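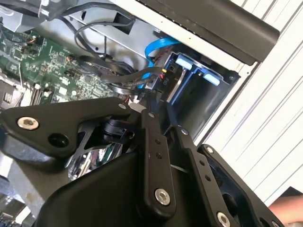
The Bako desk mat started life as a cutting mat for my own sewing table, and it has turned into the thing we at Varadau get the most letters about. It's a big, soft, wool felt mat that sits under whatever you happen to be doing and keeps the surface beneath it from getting scratched. People use it for potting seedlings, for wrapping presents, for jigsaw puzzles that take all of January. Plenty of you use it for fix-it jobs too, and if you've ever had a desktop computer tower open, with its cables showing and silver bolts close by, you'll know how nice it is to have something soft to set a screw down on - it stays where you put it and doesn't roll off under the radiator.

The felt comes from the Jastard mill, who have been making it for us since our first season. It's 4 mm thick, pressed slowly, and then left to rest before we cut it. I like a felt with a little weight to it. Lighter ones curl at the corners after a few months, and I've never found a way to talk them back down again.

Size: 900 mm wide, rolled for shipping
Thickness: 4 mm
Colors: Oat, Moss, Ink, and the new Harbor Blue
Backing: natural rubber dots
Edge: blanket stitch, cotton thread
Price: $37

The Unlow storage strap is sold separately and fits every mat we make. It's a plain cotton band with one button. I keep mine on a nail by the back door, mat and all.
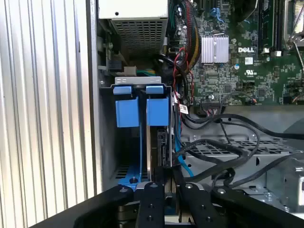 Harbor Blue took us longer than any other color, and I'm very fond of it. The first dye lots came out purple, the next ones came out gray, and for a while I was carrying scraps of felt in my coat pocket and holding them up against everything. What I was after was a good plain working blue, the sort you find on the two plastic drive carriers in that gray computer case, or on an old enamel pail - cheerful, but not shouting at you from across the room. We dyed 298 mats in the first run, and they are all cut and stitched now.

Caring for it is easy. Shake it outdoors, brush it with a dry clothes brush, and dab spills with cool water and a drop of wool soap. Please don't put it in the washing machine, or you'll have a very thick coaster.

Orders ship rolled in brown paper. Give the mat a night flat on the floor before you use it.

Tonantzin Varela
Page updated 6 September 2024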